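A Morning with the Robot Arms at Rukby

Have you ever wondered how a robot picks something up? Every August the Rukby workshop opens its doors for a morning so that kids can come and find out, and this year more than 203 of you came along, with moms, dads, grandparents and one very sleepy baby brother!

Our guide was Humaira Hashmi, who has worked with robots for 3 years and still gets excited every time an arm starts to move. She began by asking everybody to pick up a pencil. Easy, right? But think about all the things you did without noticing. Your eyes found the pencil, your arm reached out, and your fingers opened just wide enough and then squeezed (but not too hard, or snap!). 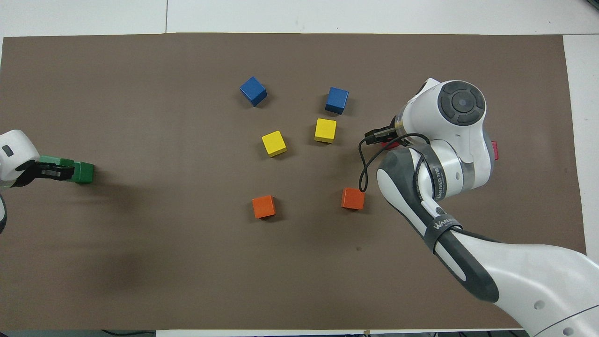
A robot arm has to do all of those things too, one after another. It has joints, a bit like your shoulder, elbow and wrist, and at the end there is a gripper with two fingers. Two fingers doesn't sound like many when you have ten, but try it at home with your thumb and one finger. You can pick up a lot that way, can't you?

Daniyal Usmani, who writes the programs, told us that colored cubes are good for practice. The sides are flat, so the fingers have something nice to hold, and the colors make it easy to say which cube you mean. "If you tell a friend to get the cube, they'll ask which one," he said, and of course he's right.

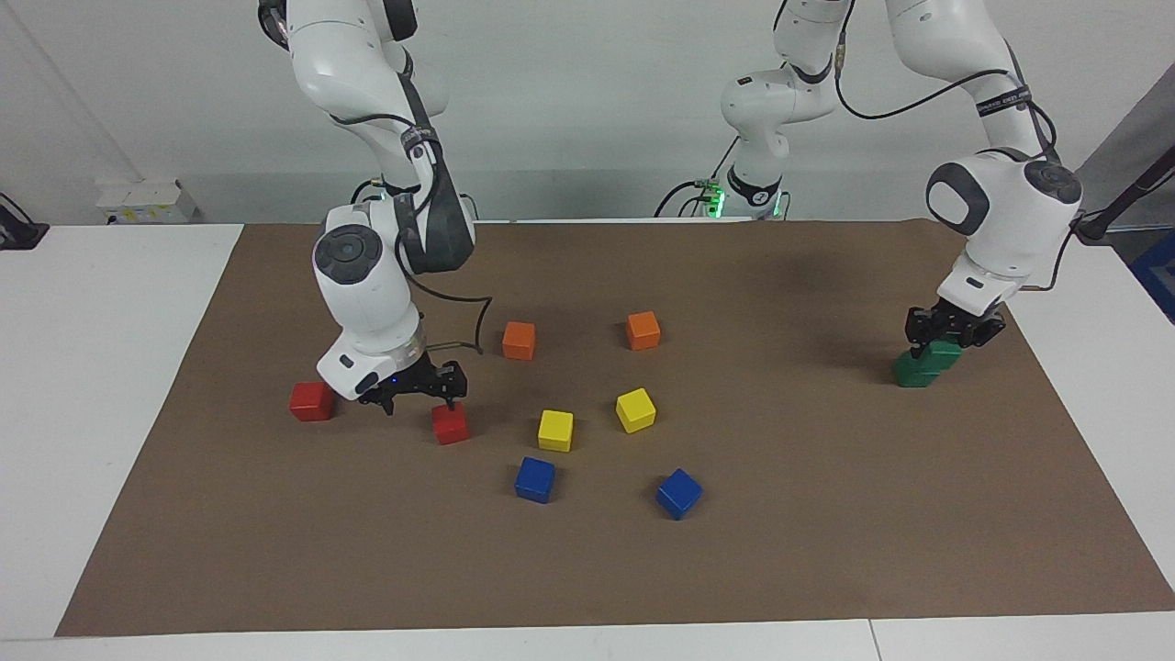 Two arms at work: one has its open gripper beside a red cube, and the other is holding green.

Working with two arms is a little like cooking with your sister in a small kitchen. Each arm needs its own space, and they mustn't bump elbows! So the program has to keep track of both arms at once.

Want to try it yourself? Put some blocks on a table, sit beside a friend, and use one hand each. Pick up the blocks by color, and see if you can do it without touching each other's hands.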